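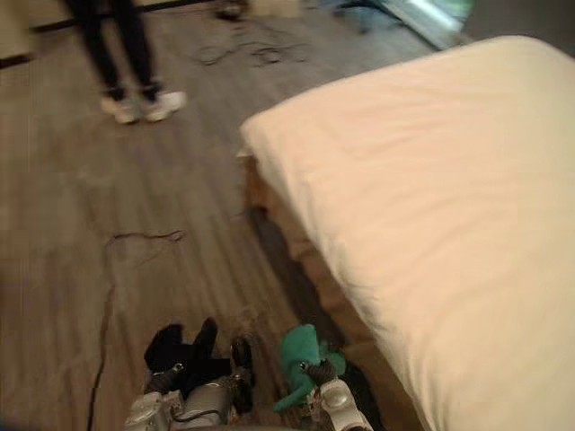 Both hands full next to the bed, one black cloth and one green.

Buying a two-handed robot: your money questions

I get the same emails over and over since I wrote up our purchase, so I put my answers on one page. I run the housekeeping side at Clakwood, a guesthouse with 12 rooms. I'm not an engineer! I just had to make the budget work.

Did you buy or lease?

Leased, for the first year. Ferenc Sárközi, who does our books, wanted to buy right away and I talked him out of it. I wanted a way to hand it back if picking up laundry was all it ever learned to do. Ask for the return terms in writing, and ask who pays the freight (we didn't, the first time).

What did you forget to budget for?

Oh, plenty. Spare finger parts, a second charger, longer cables, and my own hours. I put 2000 dollars aside for extras and it was gone by April. If I did it over I'd set up a separate line for staff time, which was by far the biggest thing and didn't show up on any quote.

How much staff time are we talking?

We planned on 100 hours for setup and teaching and ended up at 125. Most of the overrun was bedrooms. A hallway is easy, but a bedroom has a bed sticking out into the floor, guests' chargers, and clothes in every shape you can bunch cloth into.

Are two hands worth paying extra for?

For cloth, I say yes. We tried a one-arm demo from Nendlow and it was fine for towels off a rack, but I wanted something that could carry a piece in each hand and hold a corner while the other hand pulls. If you only need to move bins or trays, save your money.

Do I need to change my floors or furniture?

We kept our floors. Measure the gap between the bed and the wall before you sign anything, though - Judit Gulyás at our sister place in Ham had to swap two bed frames for narrower ones, and that came out of her linen budget. Rugs I'd roll up for the first few weeks.

Does somebody have to stand there the whole time?

While it's learning a room, yes, we keep a person in there with it. Put that in the schedule as a real shift. I tried squeezing it in between check-outs and everyone was mad at me.

What about software fees?

Read that part of the quote twice. We use Skedex for the room schedule and had it before, so that was no change for us. The robot's own updates were free the first year and billed by the month after. I only caught it on page four.

Would you do it again?

Yep, with a bigger extras line and a later start date. Spring is a silly time to start when you rent rooms.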